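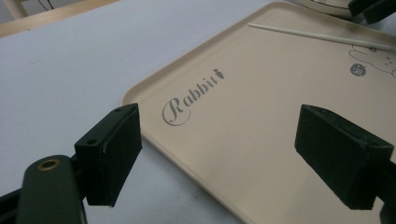 The Candudik's gripper fingers over a tray printed with the word "Rabbit"; a thin white stick lies near the far rim.

The Candudik is a hand-held two-finger gripper built by members of the Doolan shared workshop. It is carried by a person and records how everyday objects are picked up and put down, so that the same movements can later be tried on a robot arm. The design was begun in August by Warrick Harawira and Ornella Parisi, and the parts files are kept on the workshop's own server.

Design

The tool has a dark green body with two block-shaped fingers that face each other and close in parallel. The fingers are held by screws and can be changed without opening the body. A camera fixed to the tool looks forward over the fingers. The trigger pulls a cord, and a spring returns the fingers when it is let go. Harawira's first version used a servo, which was dropped after the gears stripped twice. The spring is rated for 3,000 closings and is the part most often replaced.

The complete tool weighs 500 grams. An earlier body, printed with thicker walls, was found tiring in long sessions and was used only for fitting tests.

Use

Work is done at a table with ordinary household things. Flat trays serve as a base for small items. Thin sticks are among the harder objects, as the fingers have to come down almost to the surface before closing, and a slight tilt makes one finger touch first. Justinas Laur wrote the program that sorts the recordings, which discards any run in which the fingers leave the camera's view. The first set held 400 recordings.

Glenys Lowther keeps the build notes. They advise wiping the finger faces before each session and checking the screws after every change of fingers.

Versions

The Trenard, a smaller version for narrow containers, was started by Liliana Lo Presti and shares the same fingers. Its body is shorter and the trigger is worked by the thumb. A third design, the Dinico, was to have had three fingers but was not finished. Build notes for the Candudik were last revised on March 26, 2026.

See also

Parallel gripper
Robot learning
Shared workshop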